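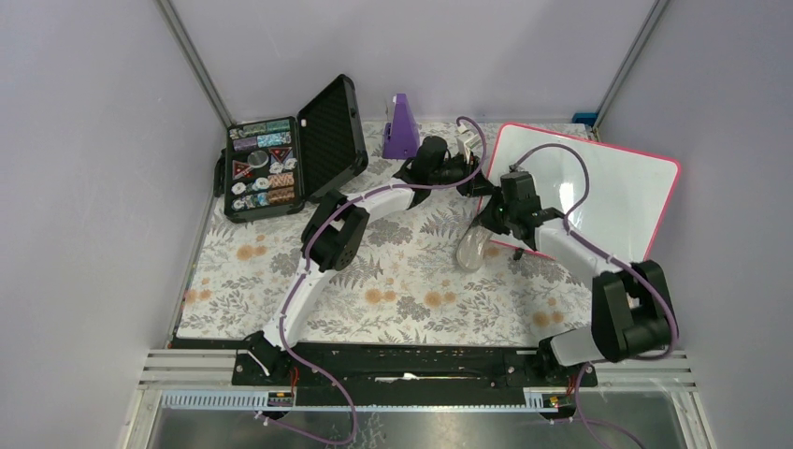 Sheila Penrose

Ticket 2000
Opened: 29/06/2020
Item: poker chip case, black hard shell, Oller
Location: Titcombe, games room
Status: Closed

Problem as reported

Lid does not close all the way. It comes down fine at the handle end and then stops with a gap of 6 mm at one front corner. If I lean on it the catch will click, but it lets go again when the case is picked up by the handle. This started after the last games evening. The case went to Prundcombe and back before that and nobody there mentioned it.

The chips are back in their rows. Green and white go along the top, purple and light blue under them, orange-brown at the lower right, pale blue and white at the bottom left. The white patterned ones have no row that I know of, so they are lying face up in the tray. The round gray transparent disc is in the middle section with the red triangle pieces on either side of it.

I don't want to force it. Is it the hinge or the foam?

Reply, Oldřich Štěpánek

Could be either. Before you look at the hinge, please try these in order and write down what happens each time.

1. Take out everything from the middle section, meaning the disc and both triangle pieces. Leave the rows alone. Close the lid.
2. Take out the white loose chips too. Close the lid.
3. Empty the whole tray. Close the lid.
4. With the tray still empty, press along the lid foam with your palm and see if it has come unstuck anywhere.

Do it on a flat table with the whole base on the surface. Don't lay it on top of the game board.

Sheila Penrose

Done on the table with the flowered top. The white board with the pinkish-red border is on the other half, so the case has a clear spot.

Step 1: gap is smaller, maybe half. Does not latch without pushing.
Step 2: latches. Opened and closed it several times, same result.
Step 3: latches.
Step 4: foam is stuck down everywhere except the front corner where the gap was. There it lifts when I get a fingernail under it.

Put the white chips back in, lying flat, and the gap came back. So they are part of it.

Also, does the purple thing shaped like a metronome belong in this case? It was on the shelf next to it and I have it standing by the back wall for now. It isn't on the label and I can't see where it would go.

Reply, Oldřich Štěpánek

No, that stays out. It has its own spot on the shelf with the board. If someone tried to shut it in the case, that would explain the foam. I'll ask at Prundcombe.

The hinge sounds fine. For the foam:

- Wipe the bare plastic under the loose corner with a dry cloth.
- Use the contact glue in the Canpolat tin, not the hot glue. Thin coat on both sides, wait until it is tacky, press together.
- Close the lid on the empty tray and put a weight of around 800 g on that corner overnight.

Store the white chips in a small cloth bag outside the case until we find out what they came from. They may be from a different set.

Sheila Penrose

Glued and weighted. The tin was nearly dried out but there was enough. Please add it to the July order.

Next morning the corner was down flat. Loaded the rows and closed the lid, no gap. Added the disc and the triangle pieces, no gap. Carried it by the handle to the hall and back with the lid latched and it held.

There is a slight glue smell when you open it. I left it open by the window for the afternoon.

White chips are in a bag on the shelf with the board and the purple piece. I changed the label inside the cupboard door to match.

Reply, Oldřich Štěpánek

Prundcombe say the white chips aren't theirs either. Keep the bag where it is. Glue added to the order. Closing this one; reopen if the corner lifts again.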